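Kavomo swim goggles and the Flistell kickboard: three months of lengths

May 6, 2018

I've been meaning to write this one up since February, when I finally gave in and replaced my old goggles. The strap had gone to crumbs and I was getting a line of pool water in my left eye every other length. So I bought the Kavomo goggles, and because postage was free if you spent a bit more, a Flistell kickboard went in the basket too. You know how it goes!

Red marble with pale veins, in all four: 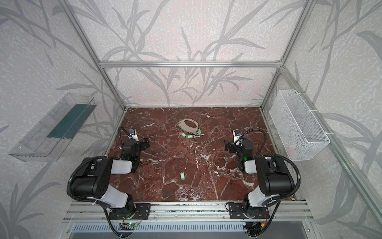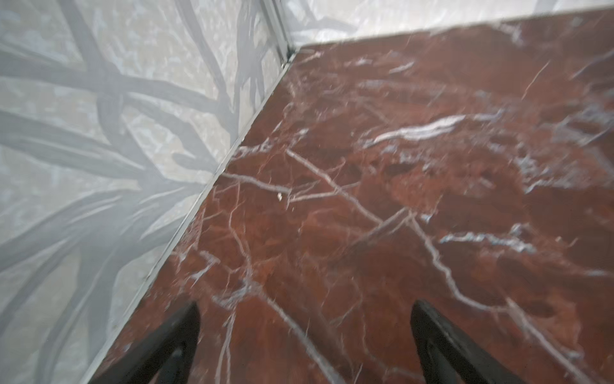
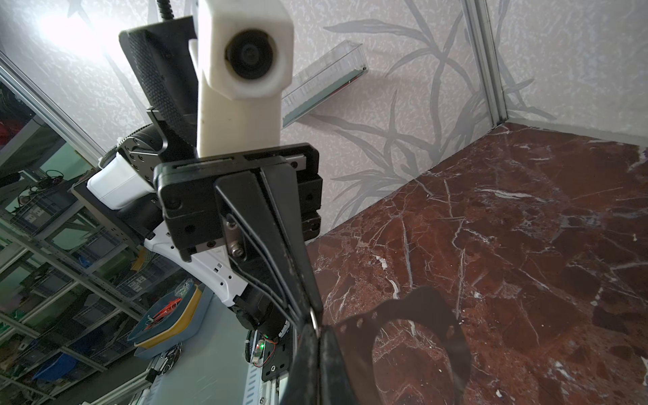
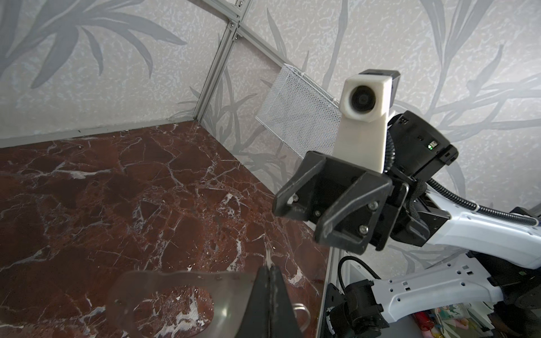 Right, goggles first. I swim at Brandavgate, the old indoor baths with the high roof, and if you know it you'll know the light is dreadful on that side where the windows are. Mornings in particular, you're swimming straight into it. I went for the lightly tinted lens and I'm glad I did. I can see the wall coming, I can see the clock, and I can see the person in front's feet before I'm touching them (sorry to everyone I swam into over the winter).

The seal is very good on me. I've got a narrow face and most goggles either leak at the bridge or have to be done up so tight that I look like an owl until lunchtime. These come with 3 nose pieces and I'm on the smallest. Swapping them is fiddly, I'll say that. You have to push a little rubber peg through a little rubber hole, and it took me a good while and some bad language at the kitchen sink. Once it was in, though, it stayed in, and I haven't had to touch it again.

They do leave marks, but softer ones. I can go straight to the shops afterwards and only look slightly startled.

Fogging is where I'm less happy. For the first few weeks there was none at all and I was telling everybody in the changing room how marvellous they were. Then one morning they clouded over halfway through a set and they've done it on and off ever since. A quick dunk clears them, but it's a nuisance if you're trying to swim without stopping. The leaflet tells you not to rub the inside of the lens and I'm fairly sure I did rub it, early on, with a towel, so some of that may be my own fault. I've bought a bottle of anti-fog spray since and it helps for five lengths or so before the mist creeps back in at the corners.

The strap is a double one with a clip at the back. I like the clip a lot. My last pair, by Willems, had the buckles at the side and every time I adjusted them I lost a few hairs. Those Willems ones did last me years, mind, so I can't be too rude about them, and if you swim outdoors I think the wider view is nicer. For going up and down in a lane, the Kavomo pair wins.

Now the kickboard. I hadn't used one since school and I'd forgotten how slow it is! My first go, I kicked like mad and was overtaken by a lady doing breaststroke with her glasses on. The Flistell is a plain oval sort of shape with cut-outs for your hands, and it floats higher than the chewed foam ones they leave in the basket at the poolside. That's good if you've got a stiff neck like mine, as you don't have to crane so much. It's less good if you want to practise with your face in, when it keeps bobbing up and trying to get away from you.

The surface is grippy without being rough on the arms. One corner has a dent in it already from being wedged in my locker (the Brandavgate lockers are tiny, and I do mean tiny, you can have a coat or a bag). It hasn't made any difference in the water. What I would like is a hole to hang it up by. Mine lives in the bath at the moment and has to be moved whenever anybody wants a wash.

Has it made me faster? A little, I think. I used to do 300 metres and need a rest at the wall, and now I can carry on past that if the lane's quiet and I don't go off too quickly. My kick was hopeless before and it's a bit less hopeless now. I do 13 lengths with the board at the end of a session, for no better reason than that's how many I managed the first time.

I'd buy the goggles again tomorrow, fog and all, but I'd keep the towel well away from them this time. The kickboard I'd only recommend if your pool doesn't lend them out, or if the ones it lends have teeth marks in. If anyone has found a mesh bag that fits one of these boards with room for a towel as well, do leave me a comment, because the one I ordered was meant for tennis balls.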